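Robotics Club moves to simulation for the second half of the year

The Stodero Robotics Club has completed the first part of its program for the year, and the Technology Department is pleased to report on the progress made by students in Years 10 to 12. The club continues to meet on Saturday mornings in the senior computing laboratory, under the supervision of Ms Ourania Sarantis, with the assistance of Mr Leonidas Galanis of the Mathematics Department.

Families will recall that in previous years the club worked mainly with small wheeled kits, which students assembled, programmed and entered in the regional line-following event. Those kits remain available to Years 7 to 9 at lunchtime. The senior group has now taken up a different kind of work. Its members are preparing an entry for the Ornora Household Tasks Challenge, a student competition in which a two-armed robot must carry out ordinary domestic jobs, such as clearing a table, sorting items into trays and moving a plate from one place to another. All rounds up to the final are held in simulation, and schools are not required to own a robot in order to enter.

Eleven students are enrolled in the senior group this year. They have been organised into 3 teams, each responsible for one part of the work. The first team looks after the rooms, including the furniture, the doors and the objects placed on the tables. The second team writes the programs that move the arms. The third team, led by Boyang Zhong of Year 12, runs the trials, keeps the records and decides which version of the program goes forward to the next round.

The records team has taken its duties seriously. By the end of May it had logged 257 trials in a shared workbook. Each entry gives the starting layout of the table, the version of the program used, the result and a short written comment by the student on duty. A trial is marked as complete only where the object finishes in its correct place and the arm has returned to its resting position. Trials in which the object was set down correctly but another item was knocked out of place are recorded under a separate heading, and these have been the subject of a good deal of discussion at meetings.

Each trial is limited to 90 seconds under the rules of the competition. In the early weeks very few attempts were finished within this limit. The students found that most of the time was being spent on the approach to the object, with the arm making a number of small corrections before the fingers closed. Despina Andreadis of Year 11 proposed that the arm should pause once, at a fixed height above the table, and make all its corrections from that point. Her proposal was tested over two meetings and adopted by the group. It has shortened most attempts considerably, although flat objects lying close to one another continue to cause difficulty.

The club has also given some time to the question of hands. Competition rules allow a different gripper to be fitted to each arm, and the group has chosen to take advantage of this. A jointed hand is used on the left arm for small or awkward items. The right arm carries a parallel gripper with two fingers, which is simpler to program and is preferred for boxes and other objects with straight sides. Fotis Koutsoukos of Year 10 has prepared a written comparison of the two, and it will form part of the report submitted with the entry.

Work in the current round takes place in the room the students call Kourkoulas, the name it carried in the files supplied by the organisers. It has a long table along one side and a pair of doors leading through to a second room. Teams are required to practise with objects of several shapes and sizes, and the table is set out afresh before each block of trials.
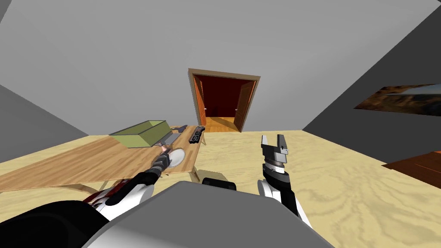
Students take turns at the main workstation in blocks of half an hour, and those who are waiting are asked to review the comments from the previous week. Ms Sarantis has asked that every member, whatever their team, should be able to set out the table, start a trial and complete the record without help by the end of the term. This is partly a matter of fairness. It also means that the work need not stop when a student is absent for sport, music or illness.

The next stage of the competition introduces a task that begins at the table and finishes in the adjoining room. The robot will have to travel through the doorway while holding an object, and the programs written so far deal only with the arms. Mr Galanis will lead three sessions on planning a path across a floor, for which a sound knowledge of Year 10 coordinate geometry is sufficient. Students who are not members of the club but who wish to attend these sessions are welcome, and should give their names to the Mathematics office beforehand.

The department wishes to thank Mevik, the local engineering firm, for the loan of two workstations for the remainder of the year. The laboratory's existing computers were able to run the simulation only at reduced speed, and the additional machines have made it possible for two teams to work at the same time. Staff from the firm will also visit the school next term to speak with senior students about apprenticeships and university pathways in engineering.

Families are invited to an open morning in the final week of term, at which each team will present its work and visitors may try the controls for themselves. Light refreshments will be served in the courtyard. Parents and guardians who plan to attend are asked to advise the front office, as seating in the laboratory is limited.

The following reminders apply to all members of the senior group:

Meetings begin at 9 am and finish at noon. The side gate is locked at 9.15 am, and students arriving after that time should report to the front office.

Trial records must be completed before leaving the laboratory. Entries may not be altered afterwards without the agreement of the records team.

Drafts of the written report are due to Ms Sarantis at the second-last meeting of term. Diagrams should be labelled clearly, and any program taken from another source must be acknowledged.

Food and drink are to be kept in the corridor.

Enquiries about the club, including places for next year, may be directed to Ms Sarantis through the Technology Department.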